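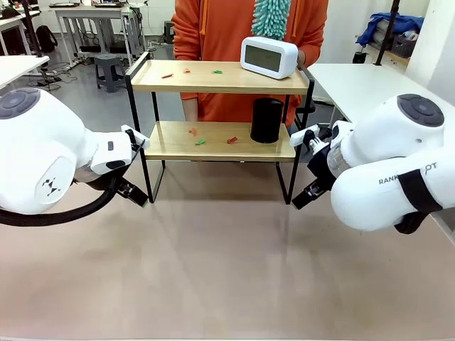
Buscar en el sitio Buscar Limpiar

Última actualización: junio de 2026

Grupo de Teleoperación de Nesmont
Acta de la reunión 6, proyecto Cunder

Asisten: equipo de operación, equipo de datos, equipo de entrenamiento y la representación de Michiels, por videollamada. El equipo de mecánica se incorpora en el punto 3.

1. Aprobación del acta anterior

Se aprueba con una corrección: donde decía «sesiones» debe decir «demostraciones». Una sesión contiene muchas demostraciones y en el informe a Michiels la confusión nos dejaba bastante peor de lo que estamos.

2. Estado de las demostraciones

El equipo de datos abre con la buena noticia. El objetivo de la fase eran 2000 demostraciones válidas y hay 2265 en el servidor, ya revisadas. ¡Hubo aplausos, y constan en acta a petición de varias personas! Se incluyen las tareas de recoger, ordenar y quitar el polvo, con los dos brazos y siempre por control remoto.

El equipo de operación cuenta que el manejo a distancia ha mejorado muchísimo desde que se redujo el retardo en los mandos. Antes se hacía el gesto y se esperaba; ahora se puede corregir a mitad de camino, y eso se nota en las trayectorias, que salen bastante más limpias. Las personas que acaban de empezar ya graban demostraciones utilizables en su primera tarde.

Michiels pregunta si las demostraciones con titubeos se descartan. Se responde que no todas: las que contienen un error y su recuperación se guardan con etiqueta propia. El equipo de entrenamiento insiste en que son oro y pide que no se borre ninguna sin avisar.

3. Tarea del plumero

Es el punto que más tiempo ocupó y también el más animado.
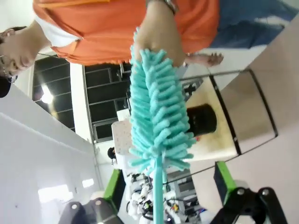

El equipo de operación propone fijar por escrito cómo empieza la demostración de limpieza, porque hasta ahora cada operador la arrancaba a su manera y el modelo recibía comienzos muy distintos. Se discuten dos opciones: que el brazo tome el plumero de la mesa o que se lo entregue una persona. Gana la entrega en mano, con bastante entusiasmo. El mango turquesa es delgado y queda bien a la vista en el hueco entre los dos dedos, con las almohadillas verdes a ambos lados, de modo que quien maneja a distancia puede juzgar la alineación con la cámara de muñeca antes de cerrar. Mecánica pide que el cierre sea lento en el último tramo.

Sobre la cabeza del plumero hay más debate. Las tiras de microfibra se deforman con cada roce y no hay dos pasadas iguales. Al equipo de entrenamiento le parece una maravilla: obliga al modelo a fijarse en el contacto y a no memorizar una forma. Al equipo de datos le parece un dolor de cabeza para el etiquetado. Se acuerda etiquetar el mango y dejar la cabeza sin contorno por ahora.

También se habla de la estantería pequeña. Las patas finas obligan a medir mucho la fuerza cuando se limpia el tablero de abajo, y los objetos colocados encima hay que rodearlos sin empujarlos. Se grabarán variantes cambiando de sitio el reloj y las piezas de color.

4. Demostración guiada a mano

Se plantea recuperar el guiado a mano (mover el brazo directamente, sin mandos) para los gestos cortos de muñeca. Quienes lo probaron el año pasado lo defienden con ganas: se siente el peso del brazo y el gesto sale natural. La pega es que las manos del instructor aparecen en las cámaras. Se aprueba una prueba pequeña, separada del conjunto principal.

5. Zodell

La nueva versión de Zodell, nuestra herramienta de reproducción, ya permite ver sincronizadas la cámara fija y las de muñeca. Falta el salto directo al momento de cierre de la pinza. Se pide con urgencia.

6. Acuerdos

- Operación redacta el protocolo de entrega del plumero y lo cuelga en la carpeta común.
- Datos publica la guía de etiquetado revisada.
- Mecánica ajusta la velocidad de cierre en los dos brazos.
- Entrenamiento presenta en septiembre los primeros resultados de limpieza sin operador.
- La prueba de guiado a mano se hace en la sala 2.

7. Ruegos y preguntas

Se ruega dejar los mandos cargando al terminar. Michiels pregunta si puede venir a probar la teleoperación en persona. ¡Por supuesto que sí!

Comentarios

Lector de otra planta: Enhorabuena por la cifra. ¿La guía de etiquetado será la misma para las tareas de recoger?

Equipo de datos: Sí, la misma, con un anexo aparte para objetos blandos.

Anónimo: Yo voté por tomarlo de la mesa y lo sigo defendiendo :)

Mecánica: El ajuste del brazo izquierdo ya está hecho, falta el derecho.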